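Susten Resets Gripper Settings on Its Lid-Handling Cell

12/10/2026

Susten has finished a round of work on the simulated cell it uses to test how a robot arm handles cookware. The job took in the gripper limits, the start position of the arm and the log that records each run.

Catherine Moncrieff, who looks after the cell, said the old settings had been carried over from an earlier arm and were never checked against the new fingers. "The closing limit was wrong for anything with a thin rim," she said. "We had 433 runs in the log and 90 of them had stopped on the same fault."

Stepan Kovalchuk reset the closing limit first, then moved the start position back so the wrist no longer swings over the work area on its way in. He also split the log into two files - one for grip faults and one for arm faults - so that the two can be read apart.

The new settings are checked with a lid and pot set in matching teal. Each check begins with the lid flat on the table beside the open pot, and the arm comes in from the left.

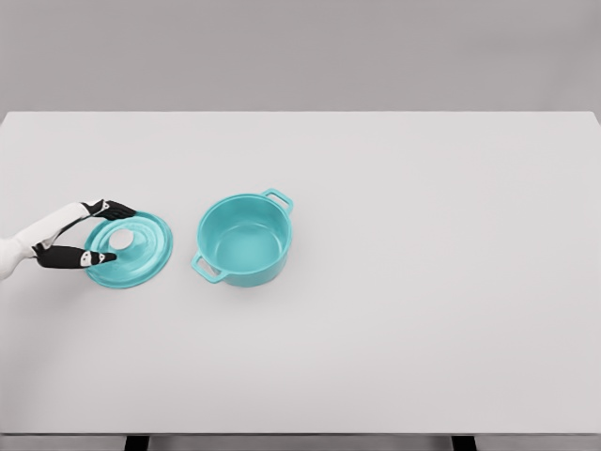

What Comes Next

Kipchumba Mugo will repeat the check with 29 lid positions before the settings are copied to the second cell, which is used by the team at Gorkis. That cell stays on the old limit until then.

Operators are asked to load the new settings file before each session and to leave the closing limit alone. Faults should go to Moncrieff with the run number and the name of the log file. The next check of the cell is planned for April.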